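The Help That Needs Help
Catherine Halliday
12 April 2019

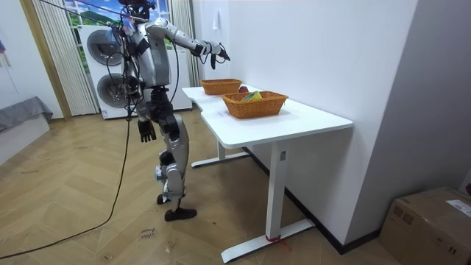

The Pritton at the desk, one arm out past the baskets.

My neighbours in Imrie have been offered a Pritton on subscription, at $284 a month, and they asked what I thought. I thought of my mother, who would have tidied the house before letting it in.

Studau, the firm behind the thing, calls it "household support." Its sample chore is putting groceries into baskets, a job I have been doing unpaid for decades without once trailing a cable across the parquet. The brochure promises up to 29 chores. Folding a fitted sheet is missing from the list – a pity, as I'd have signed on the spot.

I don't begrudge anyone the fun of it. If your hands have gone stiff, a machine that can fetch an apple is worth real money, and I'd like Studau to sell it to those people first. But the contract runs four years, the setup visit is extra, and the small print asks you to keep the floor clear. Anyone who can keep a floor clear for four years has already won at housework.

I told the neighbours to wait until May, when the trial month comes in, and to read the cancellation clause twice.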